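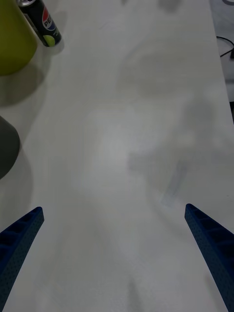

# Restville open day: is the paper cup recycling scheme worth joining?

I went to Restville on Monday, November 12, 2018 to find out whether we should sign up to the paper cup scheme that Flistari has been pushing at every office in the business park. We had the leaflet. We had the follow-up leaflet. What we didn't have was a straight answer on where the cups go, so when the open day was announced I put my name down.

The site is on the Mollow road, past the tile warehouse, and the signs give out one roundabout too early. Parking was on the verge. Coffee was served on arrival in china mugs, which I thought was an odd choice for people who want us to feel relaxed about paper ones.

## The talk

Forty minutes of slides. The main points, as far as I could follow them:

- Most paper cups have a thin plastic lining. Ordinary paper mills don't like it, so cups put in with office paper tend to get pulled out and thrown away.
- Restville sorts and bales the cups, and the bales go on to a mill that can separate the lining from the fibre.
- Restville doesn't own the mill. It was called "our partner" all morning and I had to ask twice before anyone would say it was the Medina plant.
- Cups must be empty. This came up a lot.

The claim on the leaflet is that every cup collected is recycled. I asked what happens to bales the mill turns down. The answer was that very few are turned down. I asked how many, and was told the figure would be sent round afterwards. I have the email address I was meant to chase and I shall be chasing it.
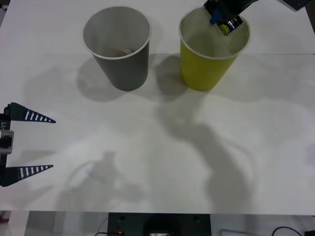

**Office Services, Waste and Supplies**

## What goes wrong with cups

The part of the morning I'd have happily paid for was the bit on contamination, because it was the only part that didn't sound like a brochure. People use a cup as a bin. Whatever is to hand goes in the bottom of it, and from across a room you can't tell. Teabags are the worst, then stirrers, then the end of somebody's lunch. One wet cup in a stack will spoil its neighbours, and a sack that has sat over a warm weekend is apparently something you only open once.

So the scheme depends on the people drinking the coffee, and I have seen our second floor kitchen. We couldn't keep a food caddy going past June.

## The sorting hall

We were given hi-vis vests and walked along a raised gangway for 9 minutes, which I timed because the programme promised half an hour. The belt was stopped "for safety". I accept that you can't have visitors leaning over moving machinery, but it does mean I can report only that there is a hall and there is a belt. The bales at the far end looked tidy. Each had a label with a weight on it, and the one nearest the rail said 622 kg.

It was loud even with the belt off, and smelled of old milk.

## Costs

Flistari would supply a collection tube for each kitchen and pick up once a month. The minimum for a collection is 600 cups. If we have fewer, they still come and we still pay. Last year we ordered 2441 cups in total, so on a monthly pick-up we would miss the minimum nearly every time. I pointed this out at the desk and was offered a "shared collection" with neighbouring offices, for which there is no price list yet.

There is also a charge for a contaminated load. The leaflet doesn't mention it. It is on the back page of the contract, in grey.

## My view

I came away believing the process itself is probably sound. Cups can be recycled this way and somebody is doing it. I'm much less sure that a van driving out to us for a few sleeves of cups a month does any good, and I don't think Restville knows either, as the question about transport got the shortest answer of the day.

Before we sign anything I'd want:

1. The rejection figure, in writing.
2. A price for the shared collection.
3. A quarterly pick-up instead of a monthly one. They said "possibly".
4. A quote for enough mugs for both kitchens, so we can compare.

The contract pack is in the tray by the post room if anyone wants to read the back page for themselves. Please put it back in order, the appendices aren't numbered.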